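Document 3382, revision 2
Jeltemby Residence Services — Household Guidance
Issued 14 Apr 2021

# Clearing, Cleaning and Resetting a Desk with a Hutch

This page sets out the standard procedure for clearing, cleaning and resetting a painted desk with a built-in hutch. It applies to the study corners in all furnished apartments managed by Jeltemby, including those in the Ruvance building, where the desks are placed against exposed brick. Residents may also use it for their own furniture.

The procedure covers the desktop, the open compartments, the drawer fronts and the small decorative items kept on the desk. It does not cover repainting, the repair of drawer runners, or the removal of the hutch from its base. Requests for that work should be sent to the building office.

## Before you begin

Allow enough time to finish in one session. A desk that is left half cleared tends to collect mail, keys and cups, and the work must then be started again.

You will need:

- two soft cotton cloths, one for washing and one for drying
- a dry, soft-bristled brush, such as a clean paintbrush
- a bowl of lukewarm water with a few drops of mild dish soap
- a lint-free cloth for glass
- a shallow tray or box lined with a towel
- a small bag for trash

Do not use scouring powder, bleach, melamine sponges or furniture polish on white painted surfaces. Powder and sponges dull the finish, and polish leaves a film that yellows. The Turnidari furniture line supplied to the apartments has a matte coating that shows rub marks easily, and these cannot be washed out.

Unplug any lamp or charger and coil the cord before moving it. Cords should be placed on the floor behind the chair, clear of the area where you will stand.

## Step 1. Clear the surface

Remove papers first. Sort them quickly into those to be kept, those to be filed and those to be thrown away. Do not stop to read them. Place the papers to be kept in a single stack in another part of the room.

Next, remove pens, cups, books and electronic equipment. Decorative items are taken last and placed in the lined tray. Framed pictures should lie face up, in one layer, with a fold of towel between any two that touch. A vase should be laid on its side only if it is empty; otherwise stand it on the floor next to the wall.

Empty the open compartments of the hutch at the same time. Items stored in closed cabinets may remain where they are unless a spill or strong odor suggests that the interior needs attention.

## Step 2. Dust from the top down

Begin with the top of the hutch, then continue to the upper cabinets, the open shelving, the side panels and finally the desktop. Use the dry brush along the inside corners of each compartment and along any molding. Dust that is wetted before it has been brushed away turns into a gray line that is difficult to remove from white paint.

Exposed brick behind a desk requires separate care. Brush the mortar lines lightly, working downward, and wipe up the grit that falls on the desktop before it is dragged across the paint. Do not wash the brick. Water carries red dust out of it and leaves streaks on the furniture below. If the mortar crumbles under a soft brush, stop and report it to the building office.

## Step 3. Wash the painted surfaces

Dip the first cloth in the soapy water and wring it out until it no longer drips. Wipe one section at a time, following the length of the panel, and dry each section with the second cloth before moving to the next.

Give particular attention to the following places:

1. The front edge of the desktop, where wrists and sleeves rest.
2. The area surrounding each drawer knob.
3. The underside of the lowest shelf edge.
4. The strip of desktop directly against the wall.

Ink marks should be treated with a cloth dampened with plain soapy water, held in place for a short time and then lifted. Rubbing spreads the ink. If the mark remains after 4 attempts, leave it and note its position for the building office.

Frosted or textured glass inserts in cabinet doors are cleaned with a barely damp lint-free cloth. Apply no liquid directly to the glass, as it can run behind the insert and lift the paint at the edges.

## Step 4. Clean the drawers

Pull each drawer out as far as it will go without force. Remove the contents, brush out crumbs and pencil shavings, and wipe the bottom with a damp cloth. Leave the drawer open until the inside is dry to the touch.

Check that each knob is firm. A loose knob may be tightened by hand from the outside while the screw is held from within. Return only those items that are used at the desk. Spare batteries, old chargers and unidentified keys should be stored elsewhere or discarded.

## Step 5. Clean the decorative items

Clean each item over the tray and set it aside on a dry part of the towel.

**Picture frames.** Wipe the outer molding with a dry cloth, including the back edge. Black frames show lint clearly and may need a second pass. For the glazing, dampen the lint-free cloth slightly and wipe from the center outward. Keep moisture away from the joint between glazing and frame, where it can be drawn in and stain the mat. Check the stand at the back and confirm that it opens fully.

**Artificial flowers.** Take the bouquet out of the vase and brush the blossoms from the center toward the petal tips. Leaves may be wiped one by one with a damp cloth. Fabric petals should not be soaked, as some dyes run.

**Ceramic vases.** Wash by hand, rinse and let dry completely before the flowers are returned.

## Step 6. Reset the desk
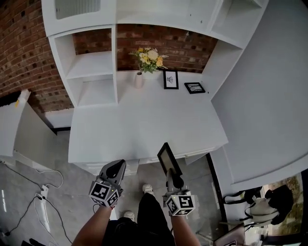

Decorative items are returned to the back of the desktop, near the wall, so that the full width of the front remains available for work. Set the tallest item first and place the others in relation to it. On the white desk, the small white vase with its yellow and cream flowers is near the brick, and two black frames are placed to the right of it, with the rest of the desktop clear. A third black frame is held above the floor in front of the desk. When an arrangement includes several frames, lower each one by its edges and set it down without sliding it, as grit caught beneath a frame will scratch the finish.

Stand each upright frame at a slight angle toward the chair. If a frame leans back too far or lies down, check that its stand is open before moving it again. Frames of the same color may be grouped closely, but they should not overlap, and the drawings inside should be readable from a seated position.

The open compartments of the hutch may be left empty. If they are to be used, place heavy books in the lower compartment and light items in the upper one. Leave a gap of 2 inches between stored items and the front edge of the shelf.

Return the lamp and chargers last. Run cords along the back of the desktop — never across a drawer front — and confirm that every drawer opens and closes without catching.

## Weekly and monthly care

Once the desk has been reset, a short weekly routine will keep it in order:

- Remove papers and cups from the desktop.
- Dust the desktop and the tops of the frames with a dry cloth.
- Wipe the front edge and the drawer knobs with a damp cloth.

The open shelving, the flowers and the brick should be brushed once a month. The full procedure is recommended twice a year and whenever an apartment changes occupants.

## Reporting damage

Chips, lifted paint, cracked glass and loose hutch panels should be reported to the building office before any repair is attempted. Touch-up paint for the white desks is kept at the Jabłońska storeroom, shelf 19, and is issued by the office in small jars. Please give the apartment number and state whether the damage is on the desktop, the hutch or a drawer.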